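Tarken promet un robot qui range sans qu'on le programme. Les chiffres demandent de la patience

L'éditeur Tarken a ouvert en août la version 3 de Lumero, son logiciel de planification pour bras manipulateurs. L'argument de vente tient en une phrase : on dicte une consigne, le logiciel la découpe en gestes et les enchaîne. Plus de trajectoires à saisir point par point, plus de scénario figé.

Sur le papier, l'entreprise annonce 3527 essais de rangement menés dans son atelier de Parkport. Le communiqué ne dit pas combien ont été interrompus par un opérateur. Interrogée, Yufang Qiu, responsable produit, répond que ce décompte « n'a pas été consolidé ». Il l'a pourtant été pour la version précédente : 1062 essais, 17 objets, et un tableau des échecs que chacun pouvait consulter.

La consigne type porte sur un bureau, son tiroir et quelques objets courants. Le planificateur doit décider de l'ordre des opérations, puis recalculer son plan si un objet glisse ou se déforme. C'est sur les emballages souples que les systèmes de ce genre trébuchent le plus souvent, la perception peinant à suivre un contour qui change sous les doigts de la pince.

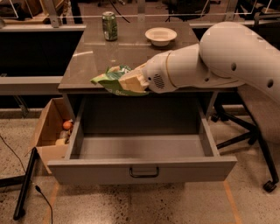
Ce que le logiciel ne dit pas

Guangming Fu, intégrateur chez Shen, a testé Lumero pendant l'été. Il reconnaît un progrès net dans la reprise après erreur — l'ancienne version s'arrêtait et attendait — mais s'agace du journal d'exécution. « Quand le plan change, je vois le nouveau. Je ne vois pas pourquoi l'ancien a été abandonné. Pour valider une cellule, ça ne me sert à rien. »

Autre point flou, la calibration. Tarken parle d'une mise en route « immédiate », alors que la documentation technique prévoit une séance de réglage des caméras à chaque changement d'éclairage. Les surfaces brillantes y font l'objet d'un avertissement séparé, en annexe.

Yufang Qiu assure que le tableau des échecs sera publié avec la prochaine mise à jour. Elle n'a pas donné de date. La licence, elle, est déjà en vente.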